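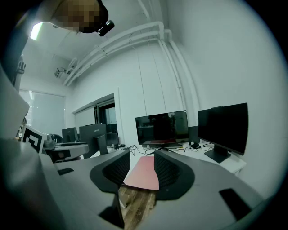 POSTWOOD, 8/21/20: So I have turtle news, and it's good! The loggerhead that came ashore at Lilleo Beach back in April went home this morning, and I got up way too early to watch her go.

Ladan Akbari, the vet who looked after her at the Prastora rescue center, told me she had swallowed 2 fishhooks and was badly underweight when she got there. She's been eating squid like crazy ever since (lucky girl) and both hooks are out.

The crew set her down near the waterline and she just sat there for a bit, then a wave hit her and off she went. I may have yelled. She's wearing a tag, number 798, so if you spot her, please call the center and keep your boat well back.

Prastora has been taking in sea turtles since 2018, and there's a young green turtle in the next tank who should be ready in a few weeks.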